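Retby wrist-view gripper kit

$300, parts and printed shells, assembly not included

Hi, and thanks for looking! Retby is the gripper I build in my garage for small hobby arms. I started on it when the one that came with my own arm kept dropping things, and after a few too many evenings of tinkering a couple of people at our shared workshop wanted one too, so now there's a page for it.

What you get is a two-finger gripper, the housing it bolts to, a wide-angle camera mount that looks straight out over the fingers, and the model files so you can run the whole thing in simulation before you drill a single hole in your bench. I really do mean that last bit. I wrecked a nice set of fingertips by skipping it.

The sim files load in Galtska (free for home use, and it runs fine on my old laptop). You get the gripper, the fisheye view and a cluttered practice bench with a blue work surface and plenty of blocky stuff to steer around. The wide view takes some getting used to, straight edges bend like crazy out near the rim, but I wouldn't go back to a narrow lens now.

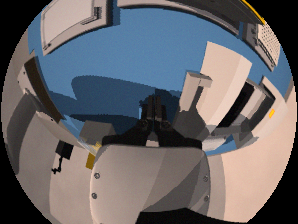

Start with the fingers nearly closed and move slowly. I set the speed limit low in the files I ship and you can raise it in the settings once you trust your setup. My usual routine is a bunch of practice reaches in the sim in the evening, then the same moves on the real arm the next morning when I'm awake enough to hit the stop button!

Fit: it bolts right onto the Hustell 501 wrist plate. For the Perić arm you need the adapter ring, which I can print for an extra $20. Any other arm, send me a photo of the wrist and the bolt spacing and I'll tell you if it's worth trying.

Wear: the pair on my own arm has done almost 3000 open and close cycles and I've only swapped the tip pads. Spare pads are in the bag.

You'll need a small hex key set, a power supply for your arm and a free afternoon. The wiring guide is a PDF, with big drawings (I can't read tiny ones either). No soldering.

I make these in small batches, so if the button says sold out, drop me a line and I'll put you on the list for the next one. I'm hoping to have more shells printed in June.

Shipping is from my local post office and I pack everything myself. If a part shows up cracked, send me a picture and I'll mail a new one, no charge.

In the box: gripper, housing, camera mount, cable, screws, spare pads, download code for the sim files. Camera sold separately.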